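How I pack a no-fuss snack bag for a day out

Posted 2025-10-11 in Food and Days Out

I used to spend a small fortune in station kiosks and service stations. A sad sandwich, a drink and a bar of something, and there went the best part of a tenner before I'd even got where I was going. So a while back I started packing a snack bag the night before, and I've got it down to a few minutes now. I do it for the long walk out to Prarier, for train days, and for those Saturdays when you get dragged round furniture shops and come out starving.

It isn't lunch, mind. It's the bit that keeps you cheerful until lunch.

What you need

A drink, 500 ml or thereabouts
A piece of fruit
A bag of crisps
A small rucksack or a tote with a flat bottom
A cloth napkin or a clean tea towel
A spare bag for rubbish

Step one: put it all out first

Before anything goes near the rucksack I put the whole lot on a table where I can see it. I know it sounds fussy (my family certainly think so) but it has saved me from leaving the drink in the fridge more times than I'd like to admit. Give the table a quick wipe, clear off the post and the keys, and leave a bit of space between things.

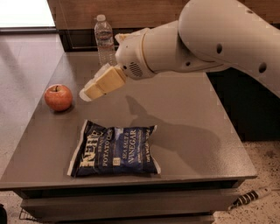
Fruit is where most people go wrong, I think. They grab a banana, and by eleven o'clock the banana is all over the inside of the bag and the paperback smells of it until Christmas. I go for a single red apple every time, one with a bit of yellow streaking in the skin, and I leave the stem on. October is the best month for them too! Press gently all the way round with your thumb and if you find a soft spot, keep that one for crumble and pick another. Wash it and dry it properly before you pack it, because a damp apple makes everything else damp.

Don't cut it up, either. I tried slices in a tub with lemon juice for a few weeks and they were fine, but then you've got a tub to carry home.

Step two: sort the drink

Plain water for me. Squash goes sticky round the lid and anything fizzy is asking for trouble once you've been jogging for a bus. Fill the bottle, put the cap on, then turn it upside down over the sink and give it a good shake. If you're using a reusable one, check the seal while you're there. My old Gido flask dripped for a whole summer and I blamed the rucksack.

In hot weather you can freeze it overnight, but leave a good gap at the top for the ice to swell.

Step three: choose your crisps

I've got strong opinions here. You want something thick cut with a lot of flavour, so a few go a long way and the bottom of the bag isn't just dust.
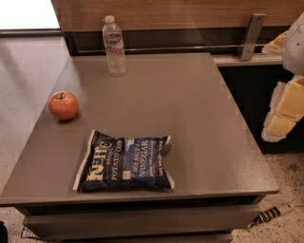

Sharp flavours work best outdoors, I find. Cheese and onion is lovely but everyone else in the train carriage has to live with it as well. And whatever you pick, don't let the air out of the bag to save room! I did that once with a big bag and a bit of sticky tape, very pleased with myself, and ate crumbs with a teaspoon at the top of a hill.

If you're sharing, one big bag between two is plenty. Take the napkin and tip them out on that, then you haven't got two hands fighting in one packet.

Step four: pack it in the right order

The drink goes in first, standing up against the back of the rucksack, where the weight sits close to you. Next to it, the apple, rolled up in the napkin so it doesn't get bruised. Crisps go in last, flat across the top, with nothing on them at all. Not your phone, not your gloves. The rubbish bag gets tucked down the side.
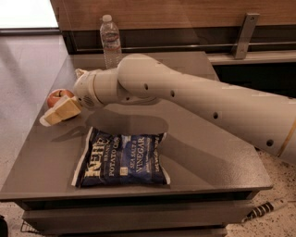
Apple and Kettle Brand sea salt and vinegar, ready for the bag.

My rucksack is an elderly Kornis with one big pocket and it does the job nicely. If yours has a side pocket, put the drink there and you'll have more room for a jumper.

A few extras if you've got space

A couple of oatcakes wrapped in foil
A small lump of hard cheese, but only if it's a cool day
Hand wipes
A square of dark chocolate for the journey home

When you get back, empty the bag straight away, even if you're shattered. I once found an apple core in mine after 27 days.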